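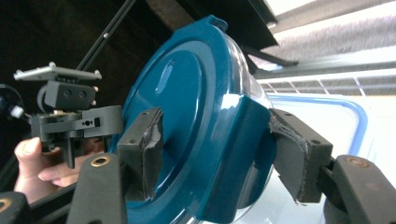
フタってなんでこんなに滑るのか。今週ずっとそればっかり考えてる。

帰りの電車で打ってるので雑です。誤字はあとで直す(たぶん直さない)。

前回書いたとおり、うちのロボット班は秋の大会をやめて、学生プロジェクト枠の「Prellari」に出すことにした。片付け系の課題。保存容器をつかんで、持ち上げて、決められた場所に置く。フタが開いたら減点、落としたら0点。シンプル。シンプルだけどぜんぜん簡単じゃない。

やり方としては、手持ちのグリッパーを人間が握って、つかむ動作を何回も何回もやって、それを記録して学習に使う。ロボットアームの順番が回ってくるのは来月なので、それまではひたすら手で集める。地味。ものすごく地味。でも班の中ではこっちのほうが好きって人が意外と多い。自分もわりと好き。手が痛いけど。

目標は825本。締切までに。いま299本。うん。

足りない。

しかも299本のうち、使えないのが混じってる。動作の最初が切れてるやつ、途中で指の開きの値が飛んでるやつ、あと録り始めるのを忘れて気持ちよく11回連続でつかんだやつ(これは本数にすら入ってない、ただの運動)。あれは本当に心が折れた。やったのは私です。すみません。

で、フタの話。

丸い容器のフタは、横からはさむと逃げる。ツルツルしてるし、ふちがカーブしてるから、パッドが当たる面がほとんどない。力を入れると今度はくるっと回る。容器ごと回るならまだいいんだけど、フタだけ回ることがあって、それだとゆるんで減点コース。先週は力の問題だと思ってた。今週は角度の問題だと思ってる。来週はまた違うこと言ってると思う。

いま試してるのは、フタの出っぱったところを使うつかみ方。ツマミの側に片方の指を当てて、もう片方は反対側のふち。これだと引っかかりがあるぶん、横にずれにくい気がする。まだ気がするだけ。数字はとってない。とれよ、と自分でも思う。

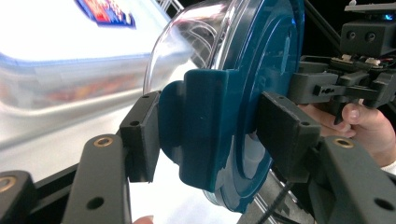 ただ、これをやると手首の向きがだいぶ限定される。ツマミがどっちを向いてるかで毎回立ち位置を変えないといけなくて、人間なら体ごと回ればすむけど、アームはそうはいかない。土台が机に固定されてるんだから。なのでツマミが奥を向いてるときはどうするのか、という問題が残ってる。一回回してから持つ? 二段階にすると時間が足りない? 制限時間は1回の挑戦につき100秒で、これが長いようで短い。

あとパッド。指先に巻いてるやつ。すぐぼろぼろになる。端からめくれてきて、ちぎれて、気づくとひらひらしてる。最初はきれいに巻き直してたけど、だんだん面倒になって、そのまま続行してる。で、ここが悩ましいんだけど、ぼろぼろの状態でとったデータと、きれいな状態でとったデータって、混ぜていいんだろうか。見た目も変わるし、滑りかたも変わる。いろんな状態が混じってたほうが強くなる説と、揃えろ説で班が割れてる。私は混ぜる派。理由は巻き直したくないから。

いや、ちゃんとした理由もあって、大会当日だって新品のパッドのまま最後までいけるとは思えない。何回かつかんだら端はめくれる。だったら練習のときからめくれてていいじゃんという。

材料の候補は二つ。ひとつはLindgrenのゴムシート、もうひとつは部室の引き出しから出てきた正体不明の黒いテープ。Lindgrenのほうが食いつきはいい。けど厚みがあるので、指を閉じたときの隙間が変わってしまって、設定をやり直すことになる。テープは薄くて楽、でも減るのが早い。たぶん当日はゴムシートにして、設定は前の日に泣きながら直す。

ソフトのほうはRotamowを使ってる。先輩たちの代から引き継いだ記録用のプログラムで、中身を完全に理解してる人がもういない。動いてるので触らない方針。ただ2台同時につなぐと片方の時刻がずれることがあって、これが地味にきつい。後から合わせられなくはないけど、合わせる作業がまた手作業で、結局夜になる。誰か直して。私か。

2人で同時にやると楽しいは楽しい。ただ机が狭い。腕がぶつかる。ケーブルがからまる。「いま取ってる?」「取ってる」「まじか」みたいな声が多い(音は記録してないのでセーフ)。

四角い容器のほうはだいぶ安定してきた。平らな面ではさめるから、つかむだけなら丸より全然楽。こっちの課題はむしろ近づきかたで、斜めに置いてあるときに、長い辺に合わせて手をひねるか、短い辺をねらうか。人によって癖が出る。私はひねるタイプ。班の半分くらいは短い辺から行く。これも混ぜていいのか問題。なんでも混ぜていいのか問題になる。癖が両方入ってると、学習したあとに間をとって変な角度で突っ込んでいくことがあるらしく、去年それをやったチームは容器の角をつついて終わったそう。こわすぎる。

なので四角いのに関しては、とりあえず次の分から「長い辺ではさむ」に統一することにした。すでにとった短い辺の分は別フォルダに避難。捨てるのはもったいないので捨てない。これで実質の本数がまた減りました。299って書いたけど、心の中ではもっと少ない。

あと、近づく前に指を大きめに開いておくこと。ぎりぎりの幅で入ると、ちょっとずれただけでパッドがふちに乗り上げる。広く開けて、まっすぐ降りて、それから閉じる。文字にすると当たり前なんだけど、疲れてくると全員これができなくなる。開きながら降りる、みたいな横着をしはじめる。私は夜の8時すぎからやりはじめる。記録を見返すと時間帯でわかるのが恥ずかしい。
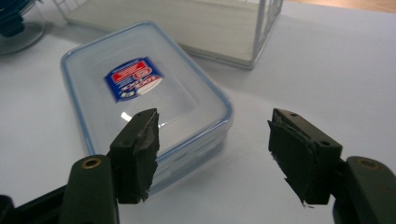 開きながら降りるのはむしろ残しといたほうがいいよ、とLilbridgeの掲示板で言われた。前にこの話をちょっと書いたら返事がついてて、いわく、きれいな動作だけ集めるとずれたときの立て直しをまったく覚えない、乗り上げてから持ち直したやつが一番効く、うちはわざと下手にやる日を作った、とのこと。

わざと下手にやる日。いいな。得意です。

でもこれ、さっきの統一の話と逆じゃない? と思って聞き返したら、つかむ場所は揃える、そこに行くまでの失敗は入れる、分けて考えろと返ってきた。なるほど。たしかに。最後の形が決まってれば、途中はよれててもいいのか。明日班で話してみる。避難させたフォルダの扱いは変わらないけど、横着して乗り上げたぶんは消さなくてすむかもしれない。ちょっと救われた。

明日やることメモ。自分用。

・録画ボタン押したか声に出して確認
・ツマミ奥向きのパターンをとりあえずとってみる
・ゴムシートの在庫見る、なければ注文
・時刻ずれ、せめて何秒ずれてるかだけでも調べる
・四角いの、長い辺。長い辺!
・下手な日をいつにするか決める

親指の付け根が痛いです。ずっとグリッパー握ってるとここにくる。湿布はってる班員が増えてきて、部室が湿布くさい。アームが使えるようになるまでの辛抱、と言いつつ、アームが来たら来たで今度は動かないとか言って騒いでると思う。

2月のうちに半分は超えたい。半分って何本だ。412か413。遠いいな。

駅ついたのでここまで。続きは本数が増えたら書きます。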